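Back on the fruit wagon

So I've been trying to eat more fruit since June, and I have opinions now. My whole adult life I bought fruit with the best intentions, put it in the bottom drawer of the fridge and met it again three weeks later as soup. This summer I finally changed how I shop, and it's going pretty well!

The big thing was giving up on the giant Saturday haul. I stop at the little market in Jolport on my way home on Tuesday instead, and I only get what I can carry in one hand (the other one has my coffee). Plums if they give a little when you press near the stem. Mandarins if they feel heavy. A lime or two, which I squeeze over basically everything, including popcorn. Try it before you judge me.
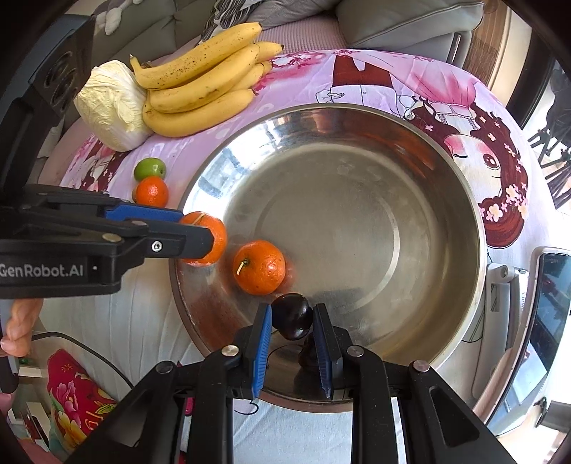
The other thing is keeping it out where I'll walk past it. I am a very lazy snacker and I will eat whatever is closest, so if the crackers are up on the high shelf and the plums are right there, plums win. My afternoon slump used to be a bag of Pondo chips, the 200 gram one, and I'm not going to pretend I shared it. I still buy them, just less often.

Plums do go fast once they're ripe, though. When I've got too many I cut them up and cook them down with a spoonful of sugar and a squeeze of lime for about 30 minutes, until the skins go all jammy. My notes say 300 grams of fruit, but I've used more and I've used less and it comes out fine. It's great on oatmeal, even better on toast with salty butter, and best of all cold from the jar when you get home late and can't face cooking.

Next up is pears, which I've never once caught on the right day. If you have a trick for telling when they're ready, please leave it in the comments, I've got four of them on the counter and they're hard as rocks.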